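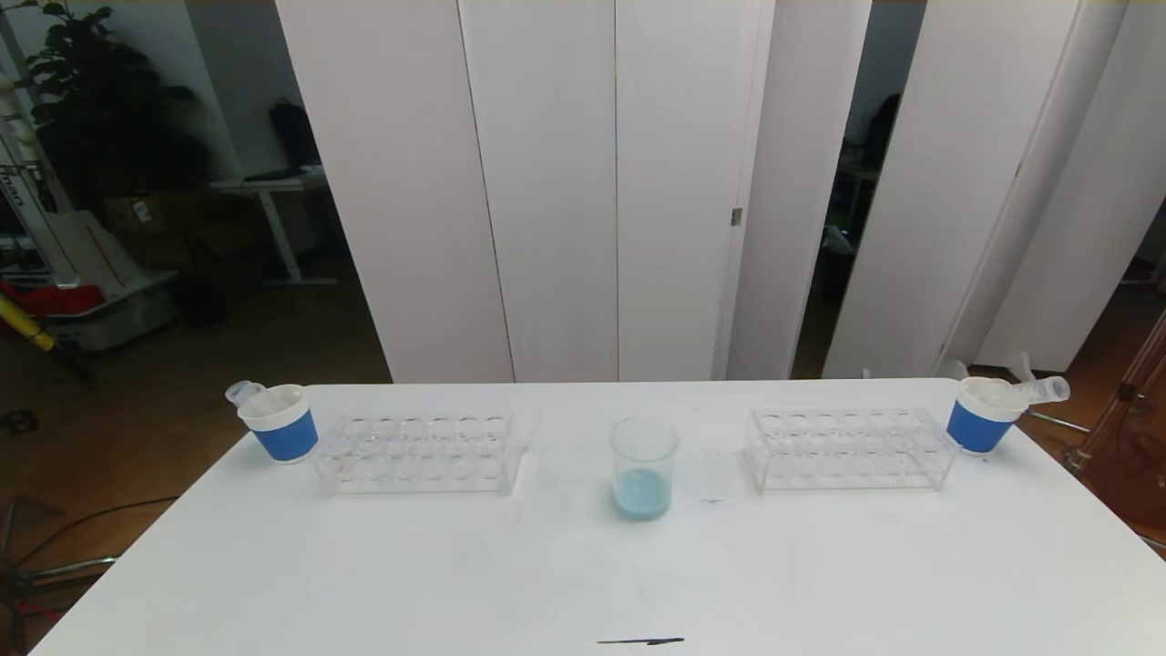 Open afternoon with the Mandside robotics club

I'd been meaning to get over to Drarnimside for ages, and on April 10, 2025 I finally did it. The Mandside student robotics club was having an open afternoon, which meant anyone could wander in, watch the teams practise and ask as many questions as they liked. I asked a lot!

This year's project is a lab helper. The students have to get an arm to do the small fiddly jobs you'd remember from school chemistry - picking up tubes, moving a cup of coloured liquid from one spot to another, putting things back in a rack. It sounds simple until you watch someone try to teach it. A cup is soft, a glass beaker isn't, and both of them are see-through, which is a proper headache if your robot finds its way about by camera.

Mayu Hoshino, who is in her second year and leads the handling team, let me stand next to her while she ran through the grip settings. She has a notebook full of them. Too little squeeze and the cup slides down between the fingers, too much and the sides buckle and your blue water goes everywhere (she has a roll of kitchen paper on her chair for exactly this). 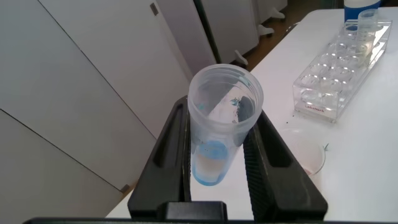

They practise with the liquid kept low for the same reason, and Mayu told me they only add more once a move has worked 7 times in a row. I liked that rule. When a run fails the count goes back to nought, and there was plenty of good-natured groaning while I was there.

The other half of the club writes the software. Chak-lun Shek showed me the log on his laptop, which stood at 311 practice runs since the start of term, each with a short note beside it. Some of the notes were very funny and a few I can't repeat. He'd like to get to 700 before the regional meet at Trurness in June, and he went a bit quiet when I asked if that was likely.

What I enjoyed most was how freely everyone swapped places. Someone would be typing one minute and setting out racks the next, and the newest members got just as much time at the controls as the old hands. I had a go myself with the tubes. You move in tiny steps, checking the camera view from the wrist each time, and I was gripping the edge of my seat the whole way down. Mayu was very patient with me.

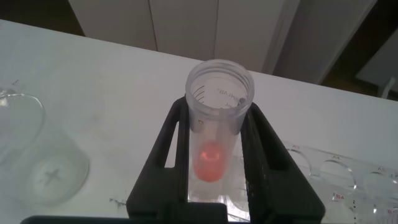 If you want to visit

The club meets in the Van Hecke building, up the stairs and along to the left. Parking is poor, so take the bus if you can - the stop is roughly 200 metres from the door. There's tea, and a tin for biscuit money.

Children are welcome as long as they stay behind the tape when an arm is moving. Ask to see the log, and ask Chak-lun to read you the notes himself. There's another open afternoon planned once they're back from Trurness and I've already put my name down.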